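Workshop tips: recording picking examples for a learning arm

Clamp the bin before you start. If it moves by one finger during the morning, the examples from before and after do not fit together any more, and you will notice only in training. I lost 300 grasps this way at Girnitz.

Tie the cables and the hose together near the wrist, but leave a generous loop. A tight bundle pulls at the joint when the arm reaches into a far corner.
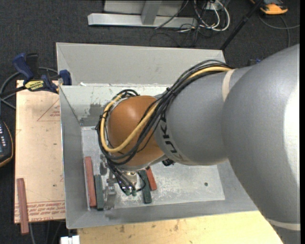 Mix the blocks by hand after every 18 picks. Put some close to the walls and some side by side, as these are the ones the system learns slowest. Do not throw away the failed grasps. Label them and keep them in their own folder.

Keep the colour of the light the same all day. On a Sunday I close the blinds and use only the lamps.

Our set has now 2,670 examples, of which 1,110 are near a wall. For the next one I want more in the corners.

Ingeborg Strobel, Treloar workshop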